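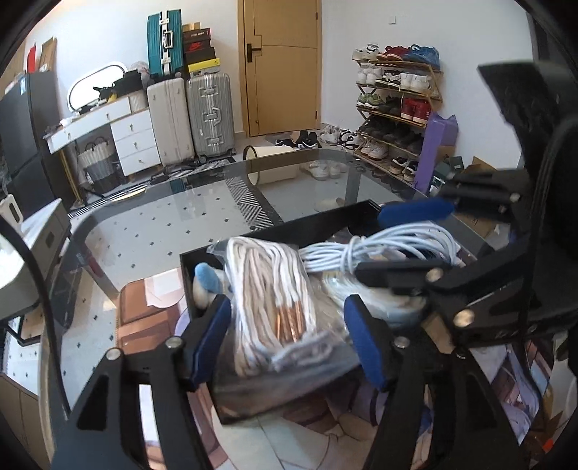 So my aunt left me the job, which is a weird thing to leave someone, but that's how it works at the Druvetti. The theater has 91 seats, one screen, a popcorn machine older than me, and a projection booth you get into by climbing a ladder with your snacks in your teeth. She ran it until her hip quit, and then one night she handed me the keys over a plate of pasta and said the horror festival was in July and I'd better learn to love it.

I did not love horror. I'd like that on the record. I was the kid who watched the dog movie through a blanket. But Ralcombe is a town where you take what's going, and I needed the money, and besides, you don't see much from the booth if you sit sideways.

The festival runs all night, five movies back to back, and people drive in from all over with pillows and coolers. The big draw that year was a thing called Sukisum. You haven't seen it. It played in a few towns the winter it came out and then the distributor went under, and for years people just sort of told each other about it. It's about a fishing village where the fog comes in and doesn't leave. That's the whole plot, as far as anyone could tell me! A man on the phone from a film archive told me it was the scariest picture he'd ever handled and then he asked me for 300 dollars plus shipping.

It came in cans, real ones, heavy as paint. My aunt made me put it together at her kitchen table on a pair of rewinds while she yelled from the recliner. Splice, tape, check the splice, yell. I looked at maybe a dozen frames through the magnifier the whole time and every one of them was gray. Gray water, gray boat, gray sky. I thought, well, this I can handle.

We put it on at 3 in the morning, because my aunt said that's when you show the one that matters. The folks who were going to fall asleep were already asleep, and the rest were wide awake in that buzzy way, smelling like feet and butter. I'd run across the street before the last break and gotten a box of the walnut things from Tatlı (they stay open for us during the festival, bless them, and they charge double for coffee), so I was all set. Walnut things, sweatshirt, sitting sideways.

The thing about a booth is you can't hear the movie right. You've got a little monitor speaker and the projector going like a sewing machine, so mostly what you hear is the room. I know what a comedy sounds like through the glass and I know what a bad comedy sounds like. With a scary one you get the shrieks, then the laughing at whoever shrieked. Every time. It's kind of sweet.

Sukisum didn't sound like anything. First reel, fine, people were settling in. Second reel, nothing, not a cough. I figured I'd lost the sound in the house, so I leaned over and looked through the little window.

It was just fog. I mean the screen was full of it, that soft moving gray, and way off in the middle was the village, a few lit windows and somebody standing on the dock. The sound was fine, there was water in it. And all those people had leaned forward. Every head I could see, even the ones who'd been snoring, even the guy who always brings a sleeping bag and never makes it past midnight.

I watched too. I forgot to sit sideways. The person on the dock had a hand up to their eyes, the way you do when you're trying to make out something far away, and I swear I thought, oh, they're looking for the booth.

Then the tail of the reel started slapping and the screen went white and I nearly fell down the ladder. I'd missed the changeover. I have never missed one before or since. I got the next reel going, hands all over the place, walnut on everything, and when I looked out again there was the village, closer, and the dock with the person gone from it.

No one complained. They always complain! I once got a note about a hair in the gate that was there for one second.

When the lights came up they clapped, politely, like at a school recital, and went out for coffee before the last one. I climbed down to prop the doors. It was getting light and there was fog on Main Street, which we do get, in July, with the river.

I called my aunt at 6, because I knew she'd be up.

"Did you look?" she said.

I said a little.

"How many reels did you end up running?"

I told her. She was quiet, and I could hear her kettle start up.

"Honey," she said, "go count the cans."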